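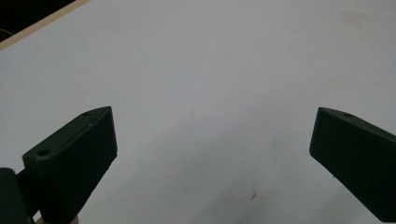
Support > Hand-held kits > Tracking and calibration
Print this page | E-mail this ticket

Ticket 46: Landry paired gripper kit, left and right widths disagree
Opened by: Sayaka Kikuchi, Drarkmont
Supplier: Plastdale
Status: Open (was closed, reopened by customer)
Opened: December 9, 2022

Problem as reported
We have the Landry kit on trial and I have been asked to say whether we should buy it. The brochure says the two grippers are matched out of the box. Ours are not. With both fully open, the software gives the left one a width 8 mm larger than the right. I put a steel rule across both and they are the same. Restarting the software changes nothing. Please don't ask me to restart it again.

Reply from Plastdale support
Thanks for getting in touch. A difference like this usually clears after the zero routine. Close both grippers fully, hold for 16 seconds, then press Set. Please also check that the cables are pushed right home at the grip end.

Kikuchi
Done, twice. Cables were fine. After the first go the gap went down to 3 mm, and after the second it was back to 8. I would like to know what the routine is meant to be doing if it gives two answers to the same question.

Plastdale support
Could you tell us how the grippers are held during zeroing, and send a view of the work area?

Kikuchi
Both held over the board, fingers pointing in, the same as when we work. The table hasn't been moved since we set up.
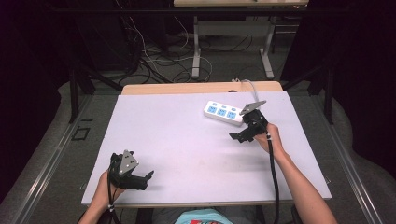

Working position, both grippers over the board, the right one beside the power strip.

Plastdale support
Thank you, very clear. Our engineer suggests that the power strip may be affecting the reading. Please move it off the board and repeat.

Kikuchi
Moved it to the floor and ran it again. Still 8 mm. I put it back afterwards because we need it for the task. I also swapped the two cables over, which your guide doesn't mention, and now the RIGHT gripper reads wide. So the fault follows the cable or whatever is in its plug. I did suggest this on the phone.

Plastdale support
We agree that this points to the left cable. A replacement will come from our Pemstead stores. Closing ticket.

Kikuchi
Please reopen. The cable hasn't arrived, and I am not signing off a fix I haven't seen. I also want the following answered in writing before we talk about price:
- Is the cable covered after the trial ends?
- The July guide says to zero every 100 cycles, the sticker in the case says once a day. Which?
- Why does the software show a green tick when the two sides disagree by this much?

Plastdale support
Reopened. Passed to product team.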